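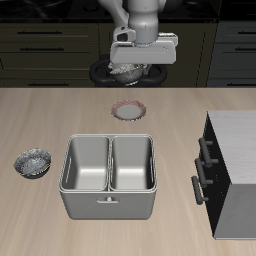 Yhon Ospina had been promised that the arm would learn from him. It was in the Plondby brochure, in italics. What the brochure left out was the teaching, 19 runs of it before lunch, with a hand controller that made his thumb go numb.

"You're hesitating," said Hằng Ninh, from the next chair. "It'll learn to hesitate."

"Then it'll be the first thing it's learned."

The kitchen on his monitor had no sink and no smell. He squeezed the trigger and the bowl came up at a slant — his slant, apparently, recorded for the ages.
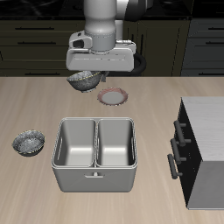

Bowl in the grip, plate still on the counter.

"Keep that one," Hằng said.

"It's crooked."

"Rathjen pays by the run. Rathjen doesn't pay for straight."
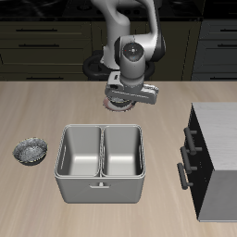 Yhon did not believe in dishes by remote control. His mother had put away dishes for a family of 11 and had never asked anyone to show her twice. Now he had the one with the pinkish-red rim up in the gripper, with the gray bins waiting in front of it, and he found he was holding his breath — over a dish that couldn't break.

"Does it know why I'm doing this?" he asked.

"Do you?"

He pressed the button for run 24.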